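December, second batch of the sourdough starter notes

OK so the rye starter is finally behaving! I fed it before lunch at 1:1:1 and by the time I got back from the Zovis meeting (way too long, skip it next time if you can) it had climbed past the rubber band and was domed on top. The white flour one, same water, same shelf, is still sulking. I had it down as a temperature thing, but they sit next to each other, so now I'm leaning toward the flour. The bag of Lesa is the old one from the back of the cupboard and I'd like to open a fresh one before I blame anything else.

Weighed out 118 g of rye starter for the test loaf and kept 138 g back. Keegan wants some of that for his crackers - Keegan, please label it this time, I nearly baked with your vinegar one.

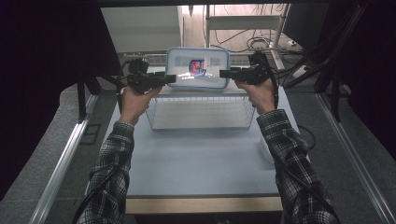
Lidded tub on the gray table, blue rim.

For tubs generally, I like the ones I can see through from the side, because I'm forever lifting lids to check and letting the top dry out. Lid resting on, never clicked shut. I did click one shut in the first batch and it let go with a pop that scared me half to death.

Still to do: six more feeds on the white, morning and evening, with the new bag. Try the filtered water too, but AFTER the flour, not together (I always do this and then can't tell what helped). Ask whether the Fonum thermometer is reading low again, it disagreed with the oven dial all afternoon.

Smell at 4:30: rye like green apples, white like wet paper. No color on either one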